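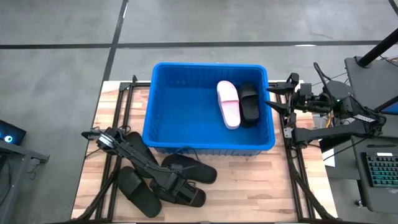 Chapter 7
Faults That Do Not Stop the Machine

After reading this chapter you should be able to:
tell a hard fault from a soft fault
describe how an arm can lose track of its own position
explain the difference between a protective stop and a power cut
read a fault log and place its entries in order

Key terms: soft fault, holding brake, protective stop, cable drag, restart check

7.1 The Sindora cell

Most people picture a robot failure as something loud. A part breaks, an alarm sounds and the arm freezes. Failures of that kind are called hard faults, and they were covered in Chapter 6. They can do a lot of damage, but they are easy to notice. The faults in this chapter are harder to find. The machine keeps working, or seems to, while one of its parts is giving wrong information to the rest.

We will use one case throughout. The Sindora cell was a two-arm workstation run by a small firm named Plolach. The task was simple. Slide sandals were placed on a wooden tabletop, and the arms had to pick them up and put them in a plastic bin. Sandals are awkward for a gripper. The sole bends, the strap gives when it is squeezed, and a black sandal next to a black gripper is hard for a camera to pick out.

On 17/11/2019 the cell was started for a long test with one operator in the room. The log shows 87 completed picks before the first odd entry. At pick 88 the left arm reported that its wrist had reached the target angle. The motor current for the same joint was well above normal, which should have meant that the wrist was pushing against something. The control program compared only the angle with the target. The angle looked right, so the program went on.

The current stayed high for the next several picks. No alarm was raised, as no limit had been set for current at that joint. The operator, Nkechi Adebisi, later wrote that the arm "sounded tired" and that she had thought about stopping it. She did not, because the screen showed no fault.

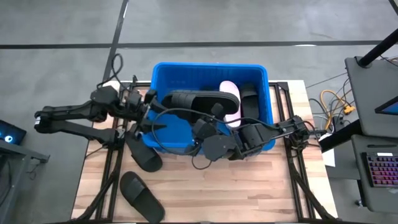
The source of the extra load was cable drag. A cable that runs along an arm has to be long enough to let every joint turn, but slack cable can catch on a rail, on the rim of a bin or on the other arm. When it catches, it pulls. A light pull makes the motor work harder. A strong pull can move the arm off its path or work a connector loose.

In the Sindora case the connector came loose. The left arm lost its position signal for 2 seconds, got it back, and then carried on from a value that was no longer correct. The arm now believed that its gripper was higher than it really was. On the next pick it drove down onto the tabletop.

Adebisi pressed the stop button. What happened next is the main reason this case is taught. The button cut all power to both arms. The left arm had no holding brake at the shoulder, so it did not stay where it was. It dropped the rest of the way and came to rest across the work surface. Her hands were on the control desk and she was not hurt.

Remember: cutting the power removes the force of the motors. It does not remove the weight of the arm. An arm without brakes will fall.

7.2 Contact outside the task

A fault in position also changes what an arm can reach. The planned work area is drawn in software, and it is only as good as the numbers behind it. Once those numbers are wrong, the real gripper may travel past the edge of the table while the software shows it well inside. Chairs, carts and people standing close to the cell are then within reach.

A gripper that closes on the wrong object adds a second problem. Many control programs judge a grip by finger force alone. If the fingers meet something firm, the grip is recorded as good and the arm begins to lift or pull. 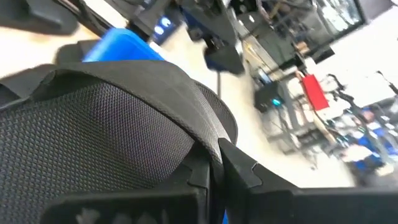

Figure 7.1 Gripper fingers closed on the rim of a mesh chair back.

For this reason a grip should be checked in more than one way. Finger opening, force and a camera view each miss some errors that the others catch. Force says little about what is being held. Finger opening can show that the object is too thick or too thin for the part expected.

7.3 Reading the log

The full Sindora log has 124 entries. A shortened copy is given in Appendix C, with the clock times left as they were recorded. Note that the two arms kept separate clocks, and that the left clock ran 3 seconds behind the right. Before you try to say what caused what, correct the left-arm times and write the entries out again in a single list.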